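4.2. El suelo como instrumento: percepción de distancias en salas de danza

Quien haya ensayado en una sala sin espejos sabe que el suelo habla. Las juntas de las tablas, el borde de un tapete, una veta más clara que cruza en diagonal: de todo eso se sirve el bailarín para saber cuánto le queda hasta la pared, casi siempre sin darse cuenta. En la sección anterior mostramos que los intérpretes formados en Utine corregían la longitud del paso antes de llegar al límite del área de trabajo. Ahora nos preguntamos de dónde sacan esa información, y la respuesta nos parece de lo más estimulante del estudio.

Participaron 42 bailarines de dos compañías, Tikau y Pasance, con formación en danza contemporánea y edades muy variadas. Cada uno ejecutó una misma frase coreográfica de ocho compases en dos condiciones: sobre tarima descubierta, con las tablas orientadas hacia el fondo, y sobre un tapete liso que ocultaba las juntas en la zona central. La consigna era terminar la frase a un paso exacto de una línea imaginaria indicada antes de empezar. No se permitió marcar el recorrido previamente, aunque sí calentar en la sala (varios lo pidieron y nos pareció razonable).

Los resultados fueron más nítidos de lo que esperábamos. Sobre tarima, el error medio al final de la frase fue de 8 centímetros; sobre tapete liso subió a 40. La diferencia se mantuvo en ambas compañías y apenas varió con los años de práctica. Más interesante todavía es la forma del error: en el tapete casi todos se quedaron cortos, como si la superficie uniforme encogiera la sala. Varios participantes lo describieron así en las entrevistas, con palabras muy parecidas entre sí, y una bailarina de Tikau habló de «bailar sobre una página en blanco», expresión que hemos adoptado con gusto en nuestras notas de trabajo.

Esta lectura enlaza con la hipótesis del gradiente de textura, según la cual la densidad aparente de los elementos repetidos del suelo informa de la distancia. Las líneas que convergen hacia el fondo ofrecen además una referencia de dirección, y sospechamos que en los giros esta segunda pista pesa más que la primera. Anderson Cavalcanti, que revisó con nosotros las grabaciones, observó que tras cada giro los bailarines bajaban la mirada un instante cuando trabajaban sobre tarima y mucho menos sobre el tapete. ¡Una conducta pequeñísima, pero muy constante! La codificación independiente de Refilwe Kruger, realizada sobre más de 3000 fragmentos de vídeo, apunta en el mismo sentido.

Quedan cuestiones abiertas. No controlamos la adherencia de las superficies, y es posible que el tapete invitara a pasos algo más prudentes. Tampoco sabemos si unas pocas marcas en el borde bastarían para recuperar la precisión, posibilidad que el método Teuber de enseñanza espacial da por supuesta y que nos encantaría poner a prueba con grupos de principiantes. La disposición general de un tapete liso sobre tarima se ilustra en la figura 3.

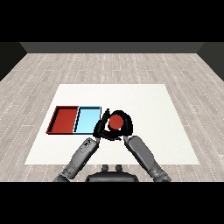
Figura 3. Tapete blanco liso sobre suelo de tablas claras. Vista simulada.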